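Zornico Serra
Teardown cell for end-of-life desktop computers

Serra is a single-arm workstation for refurbishers and recycling depots. It handles the repeated steps of desktop teardown: unplugging power and data leads, releasing drive carriers and lifting out memory modules. The operator opens the case, sets it in the cradle and selects the model family on the Flindance controller.

The arm works from the open side of the tower. Its two-finger gripper has drilled links, so finger tips can be changed with a hex key. Gripping force is limited for each connector type - a plug that does not release at the set limit is left in place and flagged on screen.

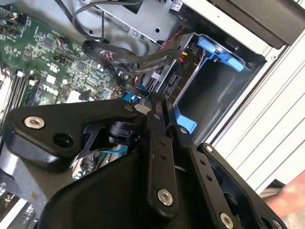

One operator can supervise two cells. Time at the bench shifts from pulling connectors to sorting, grading and dealing with flagged units. Sites should plan for this before installation: the Staltholm depot, running Serra since January, rewrote its bench roles and now rotates staff between grading and cell supervision in each shift. Damaged cases and swollen batteries remain manual work.

Specification
Programs stored: 100
Finger tip sets supplied: 8
Service interval: 3,000 operating hours
Gripping force, maximum: 100 N
Operator training: two days, on site

Supplied with cradle, controller, tip sets and printed manual. Extraction hood and parts bins are ordered separately. Lead time is confirmed with each quotation.

Page revised June 2026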